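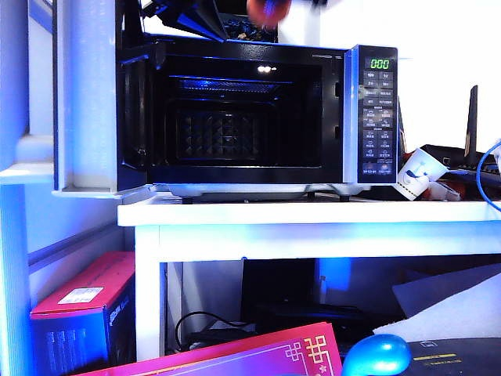 Fig. 1. Microwave with grill, door open. Display reads 000.

Domestic Appliances, handout 6 – Microwave ovens with grill
Millstead evening course, O. Melnychuk
May 21, 2019

Bring this with you to the practical. Replaces the March sheet, which had the cleaning section missing (sorry).

1. Parts to know
Cavity – the cooking space. Usually metal, painted or bare.
Grill element – the bar across the top of the cavity in Fig. 1. Browns the surface of food. Plain microwaves don't have one.
Back wall – raised diamond pattern on this one, some are smooth. Grease sits in the dips, see section 4.
Door – seals and latches matter more than the glass. Opens to the left here, most do.
Control panel – display at the top, keys in two columns below. Labels in Chinese plus small icons. Learn the icons, you won't always get a manual in a langauge you read.

2. Microwave or grill?
Microwave: heats water, fat and sugar in the food. Quick. No browning to speak of.
Grill: radiant heat from above, slow by comparison. Metal rack only if the maker says so.
Combination: both by turns. Reheated pasta bake, jacket potatoes, that sort of thing.

3. Containers
Glass and plain china fine. Check plastic for the symbol. Paper cups – short reheating only, never under the grill. Nothing with a gold rim. No sealed lids, ever.

4. Cleaning
Unplug. Let the element cool right down if the grill has been on.
Bowl of water with a slice of lemon, heat until steaming, leave five minutes with the door shut (do this bit before unplugging, obviously).
Soft cloth, washing-up liquid. Work into a patterned back wall with a soft brush. No wire wool.
Wipe door edge and seal last. Don't spray anything at the panel.

5. Siting
Level surface, strong enough. Leave the feet on, air has to get underneath. Gaps at back, sides and top as per manual – do not guess. Keep paper and cloths off the top when its running.

Reading: Viklund, Small Kitchens, ch. 6, up to p. 98. Aslak Viklund's diagram of the door latch is the one we'll use next time, so have a look at it first.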